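Re: [grippers] Ridged strips or smooth pads on the wrist cam setup?
From: Sanaa Ghoneim
Date: December 23, 2019

Blagoje Kneževič wrote:
> We're stuck choosing between the Skalent fingers and the Tesach ones
> for big round stuff. Has anyone run both on the same arm? Also, does
> the small wrist camera see enough to be any use once you're right up
> against the object?

Hi Blagoje, hi all,

I ran both in September, same arm and same controller (the Nyaga one), so I can help a bit. I did 40 grasps with each set. The Skalent fingers dropped 4 and the Tesach ones dropped 5, so please don't buy anything on the strength of my numbers! What I did notice is that the Tesach pads are a pain to swap – two tiny screws each, and I lost one down the back of the bench the first morning.

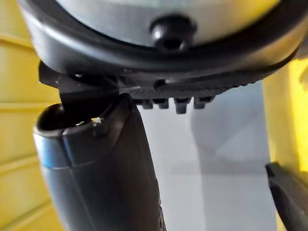
On the camera, I'd say yes, but it depends on what you want out of it. With a wide object the view fills up fast when you get close, and glossy black edges next to black gripper parts gave my edge finder fits. I ended up saving 3,611 stills and going through way too many of them over coffee. Turning the exposure down helped more than any of the clever filtering I tried (sorry, Birkham people, I know you like your filters).

If you can stand it, put a strip of light tape on the finger closest to the lens. Ugly, but my tracking stopped jumping around.

Which arm are you on, by the way? And are you lifting from below or from the side? I only did from below.

Sanaa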